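Protokoll der Projektsitzung Mod-Paket „Pritard“

Sitzungsbeginn: 19:30 Uhr, Sprachkanal
Leitung und Protokoll: Teodor Bratu
Anwesend: 7 Mitglieder, beschlussfähig

TOP 1: Protokoll der letzten Sitzung
Ohne Änderungen genehmigt. Der offene Punkt zur Namensgebung der Erzvarianten wird unter TOP 3 behandelt.

TOP 2: Stand der Version für Februar
Der Zweig Cekis (Lagerung und Transport) ist zusammengeführt. Das Register umfasst jetzt 188 Einträge, doppelte IDs wurden entfernt. Beim Laden alter Spielstände gehen Truheninhalte verloren, wenn die Truhe an einer Chunkgrenze steht. Der Fehler ist reproduzierbar und gilt als Blocker.
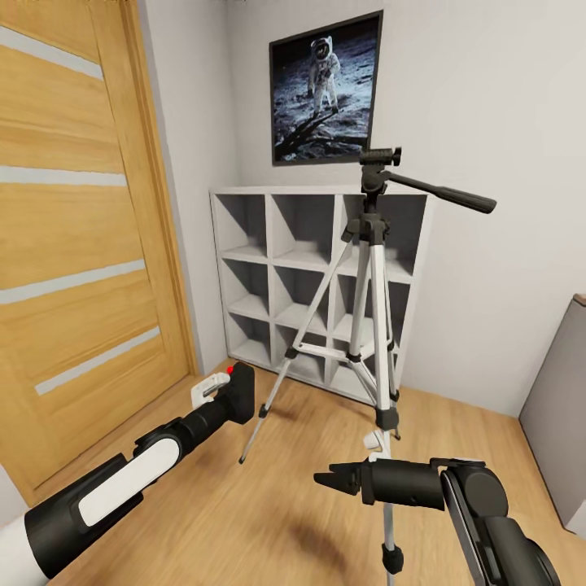 Beschluss: Keine Veröffentlichung vor Behebung. Die Migrationsroutine legt künftig vor dem ersten Schreibzugriff eine Sicherungskopie an.

TOP 3: Erze und Werkzeuge
Die Haltbarkeit der Spitzhacke aus Jisard wird auf 600 festgelegt. Der bisherige Wert lag über dem der nächsthöheren Stufe und machte diese überflüssig. Die Abbaugeschwindigkeit bleibt unverändert. Die Erzvarianten erhalten einheitlich das Präfix des Wirtsgesteins; die Sprachdateien sind entsprechend anzupassen.
Abstimmung: 6 dafür, 1 Enthaltung.

TOP 4: Serverlast
Auf dem Testserver Filip fiel die Tickrate bei gleichzeitigem Betrieb vieler Sortierer deutlich unter 20. Ursache ist die Abfrage der Nachbarinventare in jedem Tick. Vorgeschlagen wurde eine ereignisgesteuerte Aktualisierung mit Zwischenspeicher. Einwand: Inventare anderer Mods melden Änderungen nicht zuverlässig.
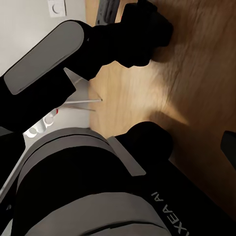 Beschluss: Umsetzung mit Rückfallabfrage alle 20 Ticks. Das Intervall wird in der Konfigurationsdatei einstellbar, Werte unter 1 werden beim Start abgewiesen und protokolliert.

TOP 5: Abhängigkeiten
Die Bibliothek für die Rezeptanzeige wird von „erforderlich“ auf „optional“ umgestellt. Ohne sie entfällt nur die Vorschau im Werkbankmenü. Der Hinweis im Startprotokoll wird von Fehler auf Warnung herabgestuft.

TOP 6: Verschiedenes
Übersetzungen werden nur noch als vollständige Datei angenommen. Fehlende Schlüssel fallen auf Englisch zurück. Fehlerberichte ohne Logdatei werden nach Rückfrage geschlossen.

Offene Aufgaben
Migrationsroutine und Sicherungskopie: Bratu
Lasttest auf Filip mit geändertem Intervall: Bratu
Anpassung der Sprachdateien: noch nicht vergeben

Sitzungsende: 21:10 Uhr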